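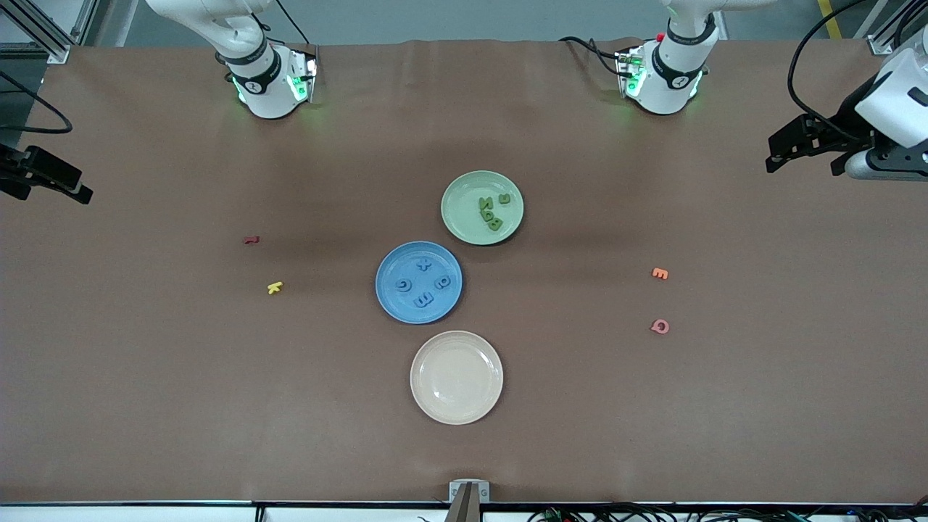

I have now read Siamak's message twice and I still don't buy the color sorting trays as a step toward reading. My doubts come from years of cleaning up after letter sets, so take them for what they are. What a child learns from a blue plate with blue letters on it is that blue goes with blue. In the layout at the top of this message the green plate has three of its four letters bunched up and lying partly over each other, and as a color sort that is a perfectly good result. As a letter activity it's a heap. You can't read the ones underneath and neither can a four-year-old. The red r and the yellow k are out on the brown paper, and they are two I can name without having to guess.

Siamak Hashemi wrote:
> We switched the letter corner over to plates in November and I would
> recommend it to anyone on the list. Foam letters, one plate per color,
> brown paper over the whole table so things show up. The children sort
> by color first and the letter names come along by themselves. Kourosh
> saw the same in his group. We used the Gradetti letters because we had
> them already but any foam set would do. I think every room should have
> this out by the time the spring families visit. Happy to send our
> sheet round.

"The letter names come along by themselves." Do they? Who checked, and how? I'm not trying to be rude about it, Siamak, but I heard the same sentence about the magnetic boards, and then about the sand trays at Punthorpe, and both times the names came along because Miroslava was sitting there saying them out loud for the whole session. Put Miroslava next to a box of socks and the children will come away knowing more than they did.

A few things I would want answered before I cut up any paper.

What happens with the letters that read more than one way? Foam letters have no top or bottom once they've been tipped out of the tub. On that blue plate there is one on the right that I'd take for a 9 or a g, and one near the bottom that could be an m or a 3 on its side. I have been doing this a long time and I am guessing. If the set has numerals mixed in, fine, but then say so on the sheet, and say what the adult is supposed to answer when a child holds one up and asks. With a color sort the question never comes up, so the child can do the whole activity correctly and have every letter upside down.

Why match the letters so closely to the plate? Blue on a nearly matching blue is hard on the eyes. The green is better, darker letters on a pale dish, and you can see them at once even in a bunch. If I were doing it I'd put everything on the cream plate and leave the colored ones in the cupboard, or use those for snack. An off-white dish under a dark letter is as plain as you can get. I'll be told that then there is nothing to sort. Well, yes.

And what is the cream plate for? Siamak, your message says one plate per color, and I don't remember any cream letters in our Gradetti tub. If it's the place for the leftovers - the red, the yellow - then please write that down, because our children will ask and our helpers will each give a different answer.

I'll say something in favor of the brown paper. It's cheap, it goes in the recycling, and letters do show up on it far better than on our Bundwood tables, where anything orange vanishes. Tape it underneath the edge and not on top. We had it taped on top for one term and small fingers had it off before snack, every time.

Ardalan asked off-list what a set would cost us. The Kershaw catalog has foam letters at 18 dollars a tub and the shallow plates are sold separately, which adds up to 55 for one table. We already own something like a thousand foam letters nobody has sorted since the move, so my vote is to spend nothing and try it with what's in the closet. Any plates will do.

If somebody wants to convince me, do this. Pick five letters. Ask each child their names before, cold, no plates in sight. Run the sorting for three weeks with an adult who keeps quiet. Ask again. I will happily eat my words on this list if the second number is better, and I'll put the trays out myself when the spring families come.

Until then I'd call it a color activity and keep it on the color shelf. It looks like a nice one. Kourosh, did yours name them unprompted, or did you ask "what's this one" first? I'd like to know which.

Siamak, do send the sheet, I'll read it.

Brynhildur Dalsgaard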